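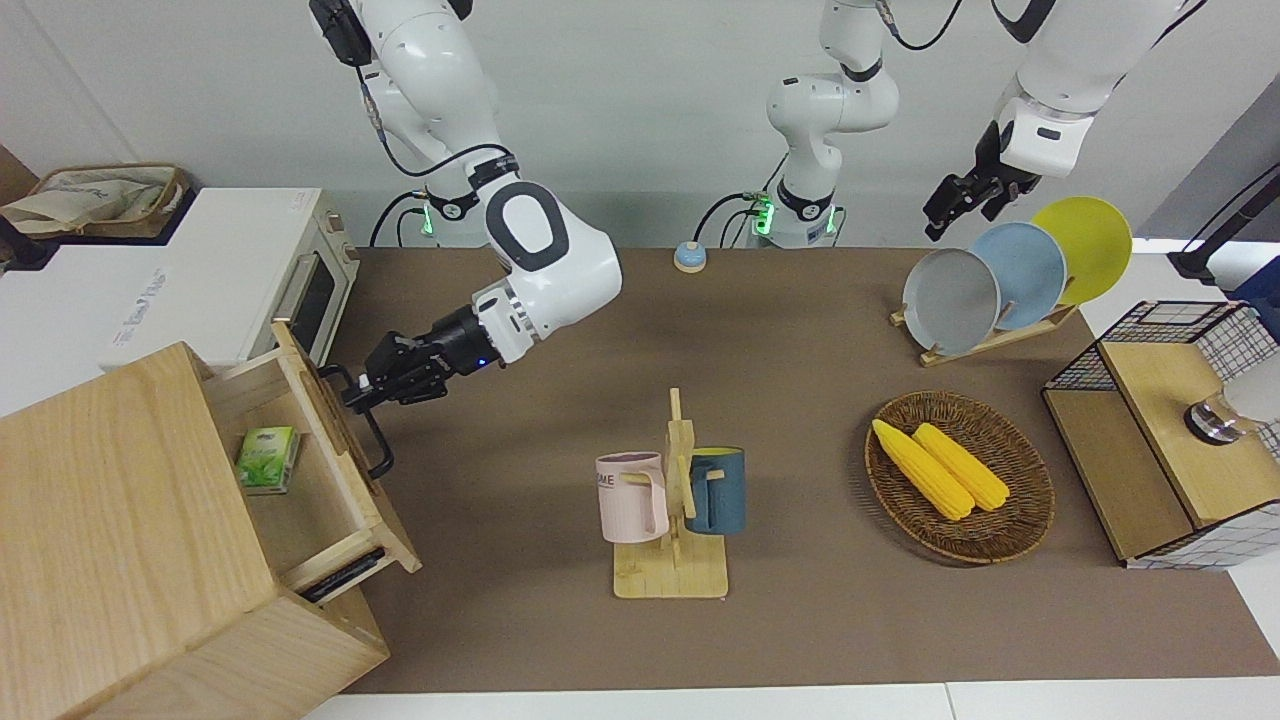
Most of the arguments I have about our cell rules come down to the word "stop." Our internal sheet, revision 4, used it for three different states, and I spent Friday replacing all of them.

The new wording is as follows. "Hold" means the arms keep position under power. "Protective stop" means the controller has halted motion and needs an acknowledgment. "Emergency stop" means drive power is removed. An operator who writes "stopped" in the log gets the entry back.

The distinction matters most when a gripper is closed on something attached to something else. A drawer handle is the usual case. With a free object, removing power costs you a dropped cup. With a handle, the arm, the drawer and the cabinet form one chain, and any sag goes into the weakest joint. The rule is therefore to open the fingers before anyone reaches in, and to back the tool off 20 mm along the approach line before any other motion.
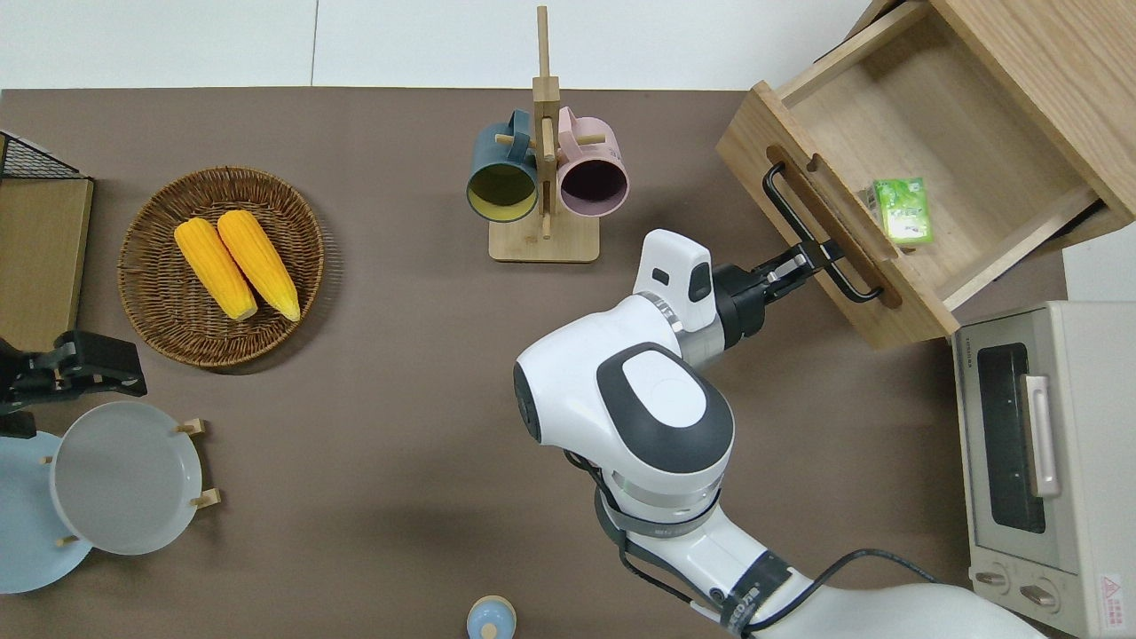

Two-arm tasks get one more line. The idle arm has to be parked or assigned; leaving it wherever the last run ended is not a state we recognize. Jarthorpe copied this from the Laitinen cell, where the first version allowed a "ready" pose that no two people defined the same way.

Cable routing was section 2 and is now part of the start-up check. Move each joint through the range the task needs, at reduced speed, and watch the slack. Straps go on the links, never across a joint. Connectors at the base get looked at every session.
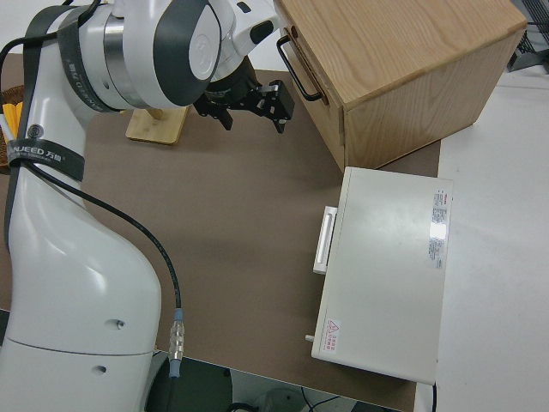
Gripper above the table, with the cable running down to the connector at the base.

Still open: whether the check belongs in Voronley's log template or on paper. The template has 108 fields already and I would prefer not to add to it. Revision 5 goes up in January either way.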